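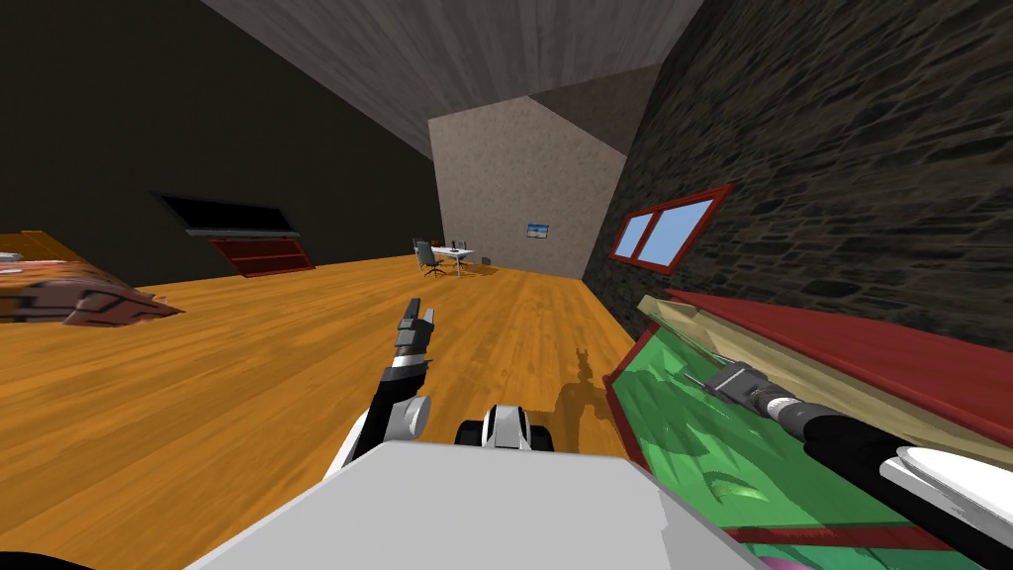

June 2022 - floor oil trial, continued from April

Boards cut from the old stock and planed on one face only. Same batch as last time, so the April numbers should still compare. Three oils on the bench: Cornum, Ginov, and the leftover tin from the Zetstead job, which has no label on the side any more and a thick skin under the lid. Strained it through a stocking before use.

Each board sanded to 120, wiped down with a damp cloth, left overnight, then a light pass with 150 by hand. I skipped the damp cloth on one of the Ginov boards by mistake and have marked it with a pencil cross on the back. Keep it in the set but don't average it in.

First coat

Cornum went on thin and soaked in quickly. Needed a second wipe at the ends where the grain opens up. Ginov is heavier and drags if the cloth is nearly dry. Wiped off the surplus after 20 minutes as it says on the tin. The Zetstead leftover smelt a bit stale but spread normally.

Used cotton rags throughout. All laid flat outside on the slab to dry before going in the metal bin. Please don't put oily rags in the sack by the door, there were two in there when I came in.

Drying

Cornum was touch dry in 6 hours. Ginov still tacky at that point, fine by next morning. The Zetstead one stayed tacky along one edge for two days, where I had probably left too much on. Scraped it back with a card and it came right.

Window was open for the first afternoon and shut after that, which I should have kept the same. Worth doing again with it shut the whole time.

Second coat and water test

Second coat on all boards, much less oil this time. One tin of Ginov would do a small room by my reckoning, but the merchant says otherwise, so get a spare.

Water test was a teaspoon in the middle of each board, left for 9 hours under an upturned glass.

Cornum: pale ring, gone after a day.
Ginov: no ring. Slight dullness if you tilt it to the light.
Zetstead leftover: clear white ring, still there now.
Ginov board with pencil cross: same as the other Ginov. So the damp wipe may matter less than I thought, though one board proves nothing.

Gloss meter

Borrowed the Wubshet meter again. Checked it on its own tile first and it read 86, same as the card in the lid, so no adjustment made. It needs a new battery before it goes back. Readings are on the loose sheet taped inside the back cover. The Ginov boards are the most even from end to end. Cornum is duller at the ends, which fits with how it soaked in.

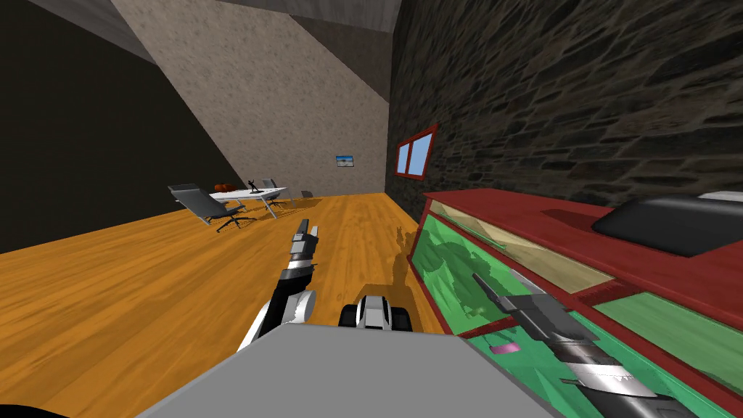

To do

Recoat the ends of the Cornum boards and read them again.
Heel mark test on all three, using the old black-soled boots.
Try the Ginov over a board that has been waxed and stripped, as most of the floors we get asked about have had wax on them at some time.
Throw out the Zetstead tin. Not worth keeping for anything but tool handles.
Order 150 discs, down to the last few.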